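Asunto: Re: [celdas-equipos] Presupuesto segunda fase: mesa, pinzas y repuestos
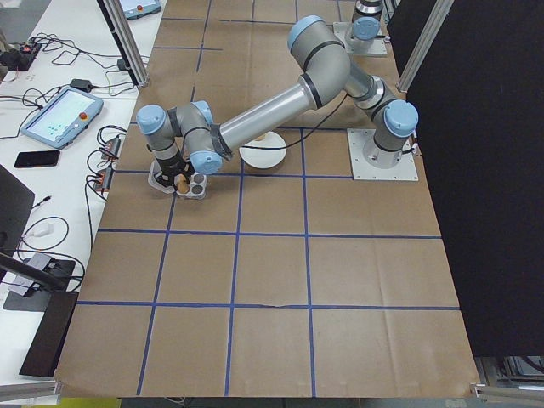
Respondo a Nurhan y de paso dejo por escrito lo que falta cerrar antes de pasar el pedido. El presupuesto de la segunda fase no puede calcularse multiplicando por dos el de la primera, porque varias partidas se comparten entre los dos brazos y otras no. Se comparten la mesa, la cortina y la perfilería de aluminio. No se comparten las consolas de programación: hay dos en el banco blanco, cada una con su seta de emergencia, y así debe seguir. Tampoco debería compartirse la regleta, que hoy está en la esquina del banco con los cables cruzando hacia la zona de los brazos. Propongo incluir canaleta y una segunda toma, que en la hoja de Alper no aparecen.

El 31 de marzo de 2026, Nurhan Oral escribió:

> He revisado la oferta de Urnis. El juego de dedos para la pinza
> sale a 350 euros y el mínimo de pedido son dos juegos, es decir,
> 700. Clastent ofrece algo parecido, pero no da plazo.
> ¿Compramos ya o esperamos a septiembre?
> Segunda pregunta: ¿la cuadrícula de la mesa se queda en papel kraft
> y cinta azul o presupuestamos un tablero grabado? Tak pide 1647 por
> el tablero, montaje aparte.

Dedos de pinza. A favor de comprar ya los dos juegos a Urnis. Con las piezas pequeñas de la bandeja hexagonal trabajamos con los dedos de serie y no tenemos recambio. Si se daña uno, la celda se para hasta que llegue el repuesto. Clastent lo dejaría como segunda fuente cuando conteste por escrito con el plazo.

Tablero. En contra, por ahora. El papel tiene pliegues y una rotura pequeña junto a una de las líneas de cinta, pero se cambia en una mañana y el coste es despreciable. Mientras no esté fijada la posición de la bandeja y del plato, un tablero grabado nos obliga a una geometría que seguramente cambiará. Pediría a Tak que mantenga el precio hasta septiembre y que indique el montaje en línea separada.

Placas base. Las dos van atornilladas a la superficie. Si al final se compra el tablero hay que desmontar ambos brazos, volver a nivelar y repetir la calibración. Ese tiempo no está imputado en ninguna partida. Sibel Karabulut tiene las horas de la instalación inicial y puede dar una cifra.

Mantenimiento. Dundell ofrece contrato anual por 2973, desplazamiento incluido, para los dos brazos. Falta saber si cubre las consolas y si la sustitución de un reductor entra como pieza o solo como mano de obra. Sin esas dos respuestas no lo firmaría.

Pendiente:

Alper: añadir canaleta y toma a la hoja, y separar gasto corriente de inversión.
Nurhan: confirmar a Urnis los dos juegos con cargo a fungibles.
Güven: preguntar a Dundell por las consolas y el reductor.
Sibel: horas de desmontaje y calibración.

Todos los importes van sin IVA. En la versión anterior de la hoja estaban mezclados, conviene borrarla de la carpeta común.

Saludos,
Nazmiye Dağdelen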